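Science Shelf > Materials > Wood

Filed under: Everyday Materials, Ages 8 to 11

Why Wood Has Lines in It

Wood is made by trees, and a tree builds it in layers. The growing part of a trunk is a thin sheet of living cells just under the bark. This sheet is called the cambium. Each year it adds new wood on its inner side and new bark on its outer side.

In places with cold winters, a tree grows fast in spring and slowly in late summer. Spring wood has wide cells with thin walls. Summer wood has narrow cells with thick walls, so it often looks darker. One pale band and one dark band together make one year of growth. If a trunk is sawn straight across, the bands show up as rings. A trunk with 36 rings at its base grew for 36 years.

The same bands look different when the trunk is sawn along its length. They become lines, and the pattern of lines is called the grain. Pale woods can have grain so faint that it is hard to see from across a room. A butcher-block table is made from many long strips placed side by side, and the grain runs along the strips. 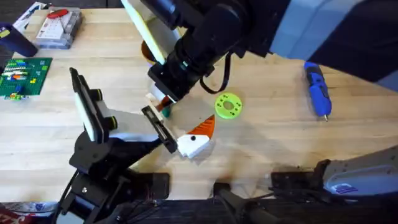
Why Strips Are Joined Together

Wood takes in water from damp air and gives it back to dry air. When it takes in water, it gets wider. When it loses water, it shrinks. It hardly changes in length at all. Nearly all of the change is across the grain.

One very wide board can bend into a shallow curve as it dries. This bending is called cupping. Many narrow strips glued edge to edge tend to stay flatter, as each strip can only bend a little and the strips do not all pull the same way.

Floors have the same problem on a larger scale. A floor laid in a dry month, such as January, may swell in summer. Floor layers leave a narrow gap next to the wall so that the boards have room to spread. A strip of trim covers the gap.
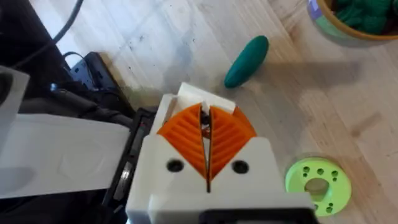
Boards are also stored in the room for several days before they are laid. During this time the wood and the air come into balance.

Test It Yourself

You need a flat, unpainted strip of thin wood, a ruler and a damp cloth.

1. Measure the width of the strip in millimeters. Write it down.
2. Wrap the strip in the damp cloth and leave it overnight.
3. Measure the width again.
4. Let the strip dry for two days and measure it a third time.

A strip 80 millimeters wide may gain a millimeter or more. Measure the length each time too, and compare the two sets of numbers.

Words to Know

Cambium: the layer of living cells that makes new wood and bark.
Grain: the pattern and direction of the lines in wood.
Cupping: bending across the width of a board.

Text by Macarena Robles. Checked by Yoga Ong.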